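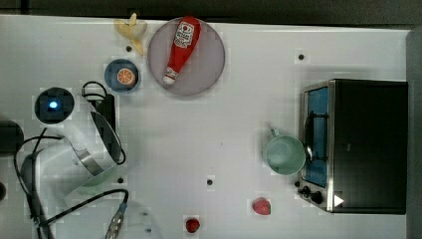 The table from the overhead camera, arm at left, ketchup on the plate.

Overhead camera plus parallel gripper vs. wrist camera plus soft fingers for a toy kitchen table?

Asked September 26, 2024 in Arms and Grippers
Tags: gripper, overhead-camera, calibration, pick-and-place

I have a small white arm bolted down at one side of a white table, and a camera looking straight down at the whole business. The job is toy kitchen stuff: put the orange slice in the bowl, put the ketchup on the plate, move the mug away from the toaster oven. My nephew can do all of it in under a minute and would like to be paid.

I am trying to decide between two setups and I can only keep one, because the other goes back to the lab down the hall that lent it to me.

Setup A is the Lurum two-finger parallel gripper, hard fingers with thin rubber pads, using only the overhead camera. Setup B is the Jaidee soft three-finger gripper with its own little wrist camera. The controller is a Plandano box in both cases, same firmware, same speed limits.

I ran the same 7 objects through both, and here is where I am.

The Lurum is great on the mug as long as it goes for the handle. It's great on the orange slice if the slice is out on the open table and bad if the slice is in the bowl, because the fingers hit the rim and then the arm stops and sulks until I clear the fault. It squashed a raspberry in July. It was a toy raspberry and it recovered, but I took the point.

The Jaidee picks up the berries like it was born to it. It cannot hold the ketchup bottle by the wide end at all. It gets a grip, lifts, and then the bottle rotates slowly in the fingers until it's pointing at the floor, which is a fine thing for ketchup to do but not what I asked for. The wrist camera is also close enough that when the fingers are near the table it sees mostly fingers.

The toy banana peel defeats both of them. Too many flaps.

One other thing that may or may not matter. The overhead picture is good in the middle of the table and less good near the edges. Picks beside the oven come out a bit short, always toward the middle. I have recalibrated 4 times. The last time I did it exactly as the manual says, including the part where you warm the camera up first, which I had assumed was there for decoration.

Questions:
Is there a reason to prefer one of these over the other for mixed objects like this, or am I comparing two different kinds of annoying?
Does the short pick near the oven sound like calibration or something else?
Can I just put the wrist camera on the Lurum?

2 answers

Answer 1 (accepted, 11 votes)

Taking your last two questions first, as they're easier.

The short pick near the oven is probably height. Your overhead camera turns a pixel into a table position by assuming the thing it's looking at is lying flat on the table. A tall thing isn't flat, so its top shows up farther from the center of the picture than its base does. Now, that would normally make you overshoot outward, and you say you're landing short. So check whether somebody already put in a height correction. The Plandano example config has one, switched on, with a default object height that suits a cereal box. On a strawberry it pulls the target in toward the middle, and the pull gets worse the farther out you go. Set it to zero, put a coin near the oven and try to touch it. If the coin comes out right, your calibration was fine all 4 times and I'm sorry about your afternoons. If the coin is also short, look at lens distortion next.

Wrist camera on the Lurum: yes, if you can get a bracket. We use a Ballell clamp mount, the long one. The short one puts the lens so close to the fingers that you get the same view of fingers you have now. Two warnings. You have to redo the hand-eye calibration every time somebody bumps it, and somebody will. And tie the cable back along the arm with some slack at the wrist joint. From your picture I'd tidy the cables anyway. There's one looped over the black device beside the arm and more running across the left side of the table, and sooner or later the arm will find one of them.

On to the grippers. I'd keep the Lurum. Your complaints about it are mostly things you can fix in software or with a screwdriver:

Squashing. Turn the grip force down. Ours runs at the second lowest setting for everything except the mug. Closing speed matters as much as force on small objects.

Bowl rim. Come in straight down and narrow. Open the fingers only a little wider than the slice before descending, and turn the wrist so the fingers aren't spread toward the nearest bit of rim. If your slice sits tight against the side, nudge it first with one closed finger. It looks silly and it works most of the time.

Ketchup. Get it near its balance point, across the narrow direction. When it's lying diagonally on the plate the way you have it, you need the gripper rotated to match, and you need to know which end is the cap. Yours has a white cap against a red bottle, so the overhead camera can tell you that for free.

The Jaidee's bottle problem is harder to fix. Soft fingers don't resist twisting much, and a bottle held at one end is a lever. You can grab it in the middle and it'll behave better, but the fingers wear, and then it starts again.

For the banana peel, pick one flap and pinch it. Don't try to grab the whole thing. We got ours from hopeless to mediocre that way and stopped there.

Comment: Zeroed the height and tried a coin next to the oven. Dead on. I would like those afternoons back. The default was 555 mm, which is some cereal. Keeping the Lurum, bracket ordered. (asker)

Comment: 555 would do it. Ours came as something smaller, so maybe check what else got changed in that file.

Answer 2 (2 votes)

Get the Jaidee. I've had one since July and never had a problem with it. Everybody in my shop likes it.

I only pick up socks though.

Comment: How does it do with a pair?

Comment: Rolled, good. Flat, it takes the top one and leaves the other, same as my dryer.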